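Ekbridge Site, Desk Arm Safety Checklist
Inspection date: April 13, 2025
Reason for inspection: arm missed its stopping point while working near a mug and continued past it
Unit: Soten desk arm, running the Guvisine controller
Job number: 605

1. Emergency stop within reach of the chair: OK. Thank you to whoever moved it back after our January visit, it is so much nicer where it is now!

2. Base clamps tight: OK after adjustment. I gave both a quarter turn and would love it if someone looked at them again next week.

3. Stopping distance: FAIL. The limit is 2 mm and we measured overshoot of up to 20 mm on the downward reach, so please keep hands well back and leave the speed on the lowest setting for now.

4. Work area clear of things that can break or spill: FAIL. I know it feels fussy (I drink a lot of tea myself), but use the plastic practice cups until item 3 is signed off.

5. Cables clear of the arm's path: NEEDS ATTENTION. Cords at the back of the desk should be clipped down, please, even the ones that look out of the way.

Arm and mug at the desk: 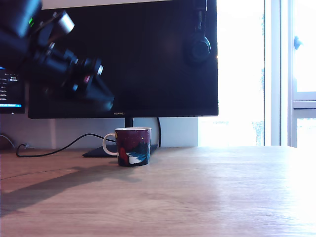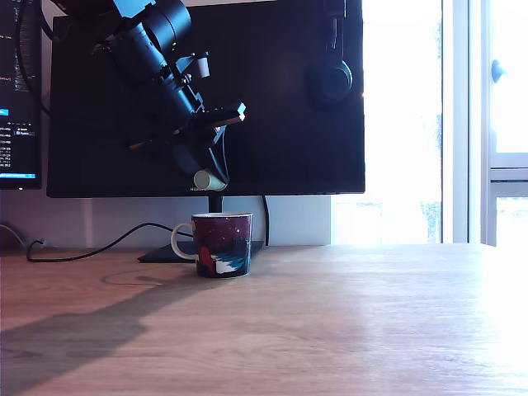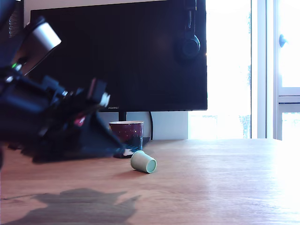
Ghoneim wrote back that the overshoot had shown up on the night log as well, always after a restart, and asked whether the homing routine could be run twice before anyone trusts the numbers. I think that is a very sensible idea and have added it below.

6. Homing routine run twice after each restart: NEW, not yet checked.

7. Fault log saved before power is switched off: OK, and very neatly kept.

Result: not released for normal use. Repeat items 2 through 6 once the new joint settings are loaded.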